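Table notes, evening

July. Kitchen thermometer at 9 p.m. not recorded, battery flat.

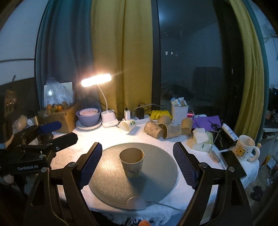 I have decided to stop eating at the counter. The round table has been a storage surface since spring and the arrangement was costing me more time than it saved, as every plate had to be found before it could be used. Tonight I started on a fixed layout, with the intention of keeping it for a month and writing down what fails.

The cloth stays. It is the white textured one with the fringe, bought from Skatetti when they closed the store on the hill, and it has one practical fault: the texture holds crumbs. Shaking it out over the balcony works if done before the crumbs are pressed in. After two days it needs the washing machine, 45 minutes, low spin. High spin tangles the fringe and I then spend an evening separating threads with a comb. The fringe is frayed enough as it is.

The gray mat goes on top. A round mat on a round table is easy to center by eye, but I prefer it forward, toward the chair, so that the back half of the table is free for things that stay put. Wiping it takes one pass with a damp cloth. I have tried it with dish soap and it left a film that showed under the lamp, so plain water from now on.

The lamp is the part I am least sure of. The ceiling fixture in this room throws my own shadow across the plate, and I wanted a source from the side. The white desk lamp does that, at the price of long shadows from anything tall. A paper cup is enough to put a dark stripe across the mat. I tried the head lower and got glare, then higher and got a bright spot in the window glass once it was fully dark outside. Slightly upward is the compromise for now. Olus sells a clip-on shade that might fit, but the listing gives the diameter of the shade and says nothing about the clip. I wrote to them. No answer.

Bowls. The purple one lives on top of the plates and the small pinkish-white one lives inside the purple one. Stacking them this way uses the footprint of a single plate. The drawback is that plates are at the bottom, so getting one means lifting everything above it. In practice I use a bowl far more often than a plate, so the order is correct. If I have people over I will reverse it beforehand.

Fruit is on the cardboard box, still in its bag. I know the bag should come off. Negin Shirazi told me in the spring that closed plastic traps moisture and the fruit at the bottom goes soft first, and the last batch bore her out - two at the bottom had to be thrown away. I mean to move it all to a proper bowl, but the only one large enough is at her place, with a cake in it or formerly with a cake in it. Must ask. The box itself is useful. It lifts the bag clear of the cloth, and a leak would reach the cardboard first.

Paper cups: I still have most of a sleeve from the Ahmadpour bakery order and will use them up before going back to mugs. The rolled rim is comfortable and they do not ring when put down. They are too light when empty, and an open window is enough to knock one over. Rule for the month - empty cups go straight in the bin.

Expenses, to be entered properly later. The Flurker invoice came to 2,060 for the two chairs and the shelf, delivery included. I had budgeted for the chairs only. Without the shelf it would have been 1,057, and I did not need the shelf until I had measured the wall and seen how well it would fit. It will take the plates eventually, at which point the whole back of the table can be cleared except for the lamp. It is in its carton in the hall, as the wall plugs supplied are for brick and mine is plasterboard.

Things to check over the coming weeks: whether the cloth slides when I lean on the near edge (it did once, a little, toward the window), whether the mat leaves a ring on the cloth in humid weather, and whether the lamp base is heavy enough with the neck fully extended. I would also like to know how much of the mess is mail. My guess is most of it. Mail is not allowed on the table from tonight and goes in the hall with the shelf.

Supper was rice and the remaining lentils, eaten sitting down. Washed up straight after. Need: thermometer battery, plasterboard plugs, dish brush.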